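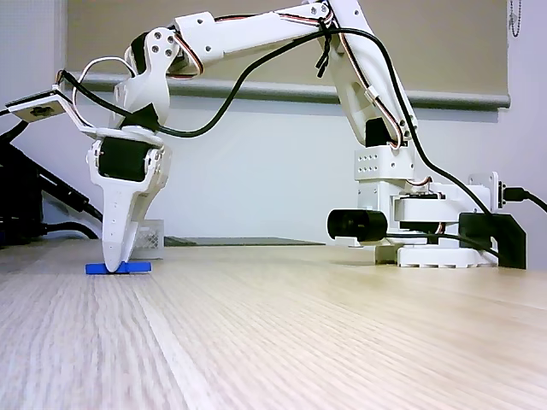
## Open day at the Roltside workshop

On Saturday, 21 May 2022, we opened our doors to visitors, and 63 people came. Most of them stayed longest at the table of Ismail Ashour, who presented Pleko, the small white arm that our group has been building since January. All its plastic links were printed in our own workshop.

The task looks simple: the arm should pick up a small blue piece from the table and put it into a white basket. Ismail explained that the height is the difficult part. If the fingers stop too high, they close on air — and if they go too low, the servos complain loudly.
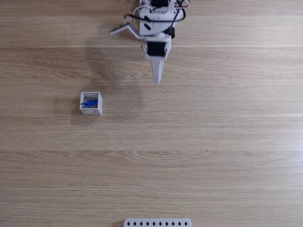
He also answered many questions about the cables, which are still outside the links. In the next version he wants to guide them through the forearm, and the firm Deligiannis has offered us 16 meters of thinner wire for this purpose.

Children could try the manual control for two minutes each. The next demonstration will be at Clodum, and we need four more helpers for the day. Please write your name on the list beside the workshop door.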